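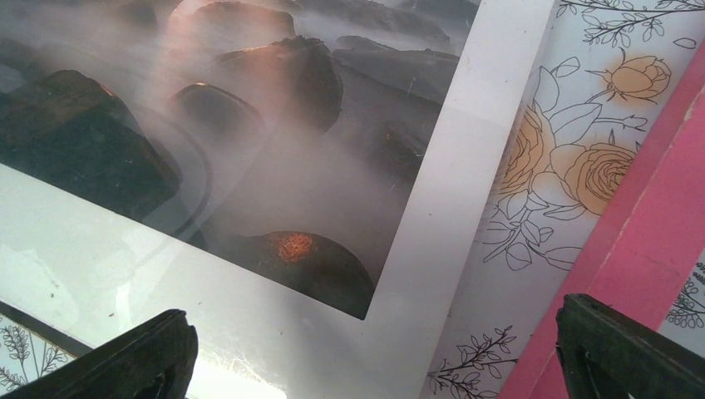 Felsen im Nebelmeer, Fotodruck unter Glas

Protokoll Stammtisch Antiquariat und Altpapier, 2018-01-15

Ich schreibe wieder mit, also bitte nicht meckern, wenn was fehlt. Das Protokoll vom letzten Mal ist durch, nur der Preis für den Kevirness-Atlas war falsch: 210 Euro, nicht 201. Mein Zahlendreher, sorry!

1. Sammelkatalog
Wir machen ihn wieder gemeinsam, diesmal mit 60 Nummern. Bisher liegen mir 49 Beschreibungen vor - die übrigen brauche ich bis Monatsende. Schreibt bitte dazu, ob Karten und Tafeln vollständig sind, ich rate da ungern. Reisebeschreibungen kommen nach vorn, die Theologie wandert nach hinten (einstimmig, sogar die Theologen).
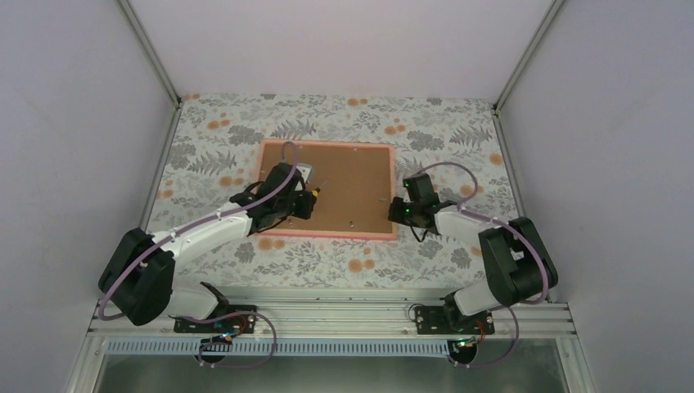

Korkplatte mit rosa Rahmen auf geblümter Unterlage

2. Büchermarkt im August
Wir nehmen zwei Tische bei Prevuso in der Halle, draußen will ich nach dem Regen im Vorjahr keinen mehr. Die Standmiete teilen wir nach Metern. Ich fand ja einen Tisch genug, wurde aber überstimmt. 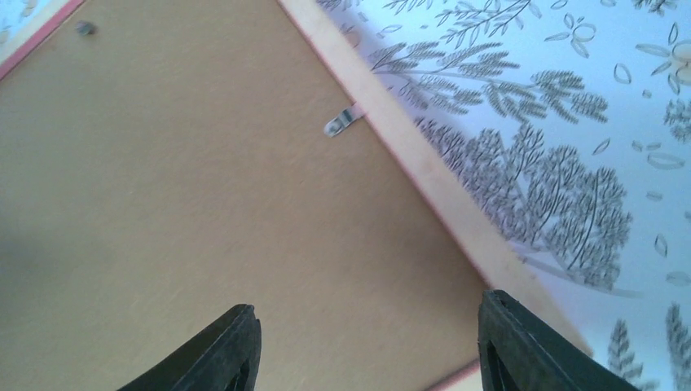

Beim Auspreisen bleibt es bei Bleistift, vorn oben rechts. Wer noch Aufkleber auf Schutzumschläge pappt, kriegt von mir Post!

3. Datenbank
Nostatar läuft, nur die Umlaute gehen beim Export kaputt. Ich frage dort nach und schicke eine Rundmail. Bis dahin bitte nichts hochladen.

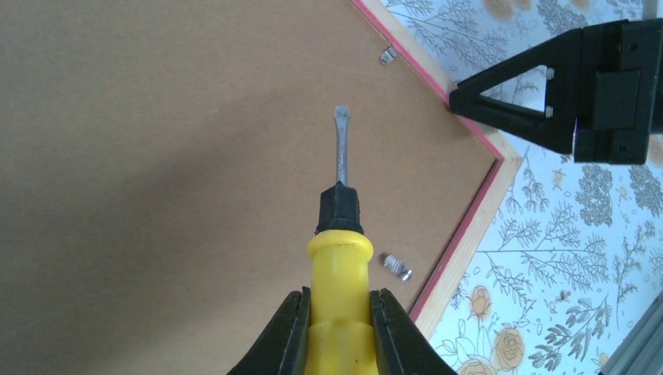

Schlitzschraubendreher mit gelbem Griff

4. Verschiedenes
Der Nachlass Mallet ist noch zu haben, hauptsächlich Botanik und ein paar Jahrgänge Zeitschriften. Ich fahre hin und sehe ihn mir an, ein Platz im Auto ist frei.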